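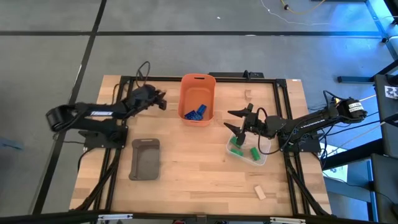 *Two black arms over a wooden tabletop, one on each side.*

My neighbor Noel Panganiban paid 460 dollars in May to have his ducts cleaned. The house smelled like lemon for a day. After that it smelled like Noel's house, with the same dog and the same basement.

I bring him up since I've now been offered the same service 3 times by mail and once at my door, and I'd like to know what I'm supposed to be afraid of. The Greltari flyer shows a vent with a gray mat of fluff in it. Gross, sure. But dust that has stuck to the inside of a metal duct is mostly going to stay stuck there. The dust I breathe gets kicked up off the rug when I walk across it, and a hose down the return vent won't touch my rug.

The salesman wanted to talk about "whole home air wellness." I wanted to talk about my filter. What size, what rating, how often to change it, and whether my old blower could pull air through a thicker one. He didn't know. He did know the price of the package, with the fogging treatment and a purifier lamp from Storkeo: $1,743, financing available.

I asked what would be different afterward and how I could check. He said I'd feel it. I feel plenty of things after spending that kind of money.

There are fair reasons to have ducts cleaned. Mice got in. You can see mold. A contractor sanded drywall for two weeks with the system running. Benjie Dela Peña, who has fixed furnaces in this town longer than I've owned one, would add a collapsed flex line, but he calls that a repair and bills it as one. He has never tried to sell me a fogging.

What he did sell me was a bathroom fan that moves air to the outdoors, where the old one had been dumping it into the attic. The mirror clears now. I can check that every morning with my own eyes.

So I'll pass on the package. If Greltari wants to come back with before and after readings taken by somebody who isn't paid by Greltari, I'm home most evenings after six.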